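Sunday, June, started after breakfast

Back on the Plisov precip gauge. I'm writing this up while it's fresh, mostly so Flynn doesn't have to ask me the same questions he asked in spring (he was right to ask them, I just hadn't written anything down).

Where we left off: the storm totals from Plisov came in low all winter compared with Eide, and Plisov is the one sitting higher, at 3430 feet. I could believe that for one storm. Wind direction matters a lot up there and a northwest flow can leave the ridge pretty dry while Eide gets dumped on. But every storm, including the long soggy southwest ones? No way. Estela Vergara has been saying since January that it's wind undercatch and we should quit blaming the logger. I've been blaming the logger.

So this morning I did the boring thing and ran the bench check. Fixed drip from the bottle into the tipping bucket, let it run, counted tips on the Stonevia logger and also on the cheap little clicker counter wired in parallel. Both said 378. I ran it again after lunch with the bottle raised a bit so it dripped faster, and they matched again. So that's that for my logger theory, grumble grumble.

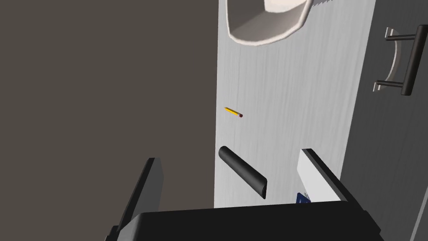

The bucket itself did have some gunk in the pivot, pine pollen I think, plus what looked like half a spider. I cleaned it with a cotton swab and did NOT oil it. (Past me oiled one once. It turned into a dust trap and we lost most of a fall season.) Tips felt crisp before and after, so I don't think the gunk cost us much, but I'm noting it anyway.

Next was going through the winter wind data side by side with the catch. I pulled every hour where Eide had snow and Plisov didn't, and the wind at Plisov in those hours is ugly, gusts up to 30 mph and the shield slats clattering around doing who knows what. In the calm hours the two gauges agree nicely. I texted Estela a plot and got back a single thumbs up, which I probably deserve.

Still to sort out: the shield. Two slats are bent inward and one is missing its clip. There should be spares in the gray tote under the stairs at Eide. If not, Flynn can bend some out of the old flashing, he's better at that than me.

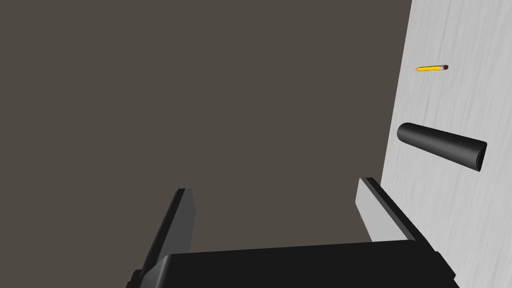 The other half of the day went to the snow stake photos, which I'd been putting off. The idea is to read depth off the stake automatically by looking for where the painted bands stop and the snow starts, and my script just picks a brightness cutoff and goes with it. Works great under flat overcast. On sunny mornings it falls apart, because one side of the stake catches the light and the other doesn't, and the same paint comes out as two different grays. You get the same thing with the gripper fingers in the render, where the inner face on the left is a medium gray and the one on the right is much paler since it's more directly lit. One cutoff is never going to handle both sides. I'm going to try splitting the stake down the middle and giving each half its own cutoff, then taking whichever one has the cleaner edge.

Tried a quick version before dinner on the February folder. The worst morning used to read 28 inches when the observer's notebook had it well above that, and now it's in the right neighborhood. Not calling it fixed. There are some afternoon shots with a tree shadow straight across the stake and those are still garbage, so for now I'm flagging them and leaving the hole in the record. Better a gap than a made-up depth.

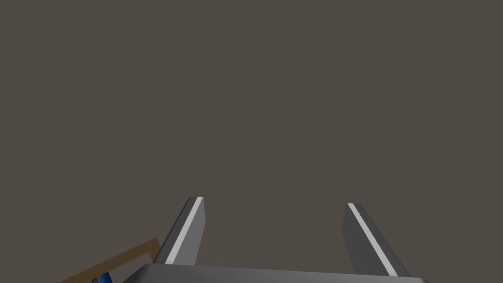 *Gripper body along the bottom, plain gray-brown surface above it.*

Stuff to do before the next trip up:

- new clip and slats for the shield
- ask Flynn Cosgrove if the Fledomeo spreadsheet still has the old gauge height in it, I think it does
- rerun January and March with the split cutoff
- write Estela a proper note saying she was right about the wind
- fresh desiccant in the Stonevia box, the packets have gone pink

Bottle and tubing are drying on the rack by the sink, please leave the little brass nozzle on. It took me forever to find.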